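How to Give Your Smart Speaker a New Voice (and a New Wake Word)

Posted May 23, 2025 by Anathi Cele

I lived with the factory voice on my Stiltach speaker for longer than I care to admit. It was perfectly polite, but it read my grocery list like a weather warning, and my sister Kerstin (Kerstin Weidemann, for those of you who remember her guest posts) finally begged me to change it. The whole job took me 9 minutes, and most of that was spent listening to samples and giggling.

Before you start, open the Stiltach app on your phone and make sure the phone and the speaker are on the same Wi-Fi network. You'll also want 200 MB free on the speaker, so if you've stored a lot of offline music, clear out an album or two.

Tap the gear in the top corner, then Assistant, then Voice. You'll see a list of 44 voices, sorted by language. Press the little triangle to hear each one say hello. My favorite is called Fourie – low and a bit sleepy, lovely first thing in the morning – but Kerstin swears by Goltetti, so do try them both!
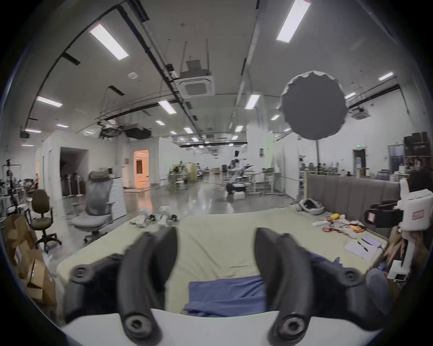

A folded blue cloth on the table, with small white and black parts farther back.

Once you've picked, tap Download and leave the speaker plugged in. The light ring pulses while it works and goes solid when the new voice is ready. If it's still pulsing when you've finished a cup of tea, unplug the speaker, plug it back in, and tap Download again.

Now for the wake word. Go back to Assistant and choose Wake Word, then Custom. Two or three syllables work best, and please stay away from the names of children and pets. Say your word four times in your normal voice, from wherever you usually stand when you talk to it. I did mine from the stove with the fan running.

Tap Save, wait for the chime, and ask for the time. If you have a second speaker, you'll need to repeat the wake word steps there, but the voice carries over by itself.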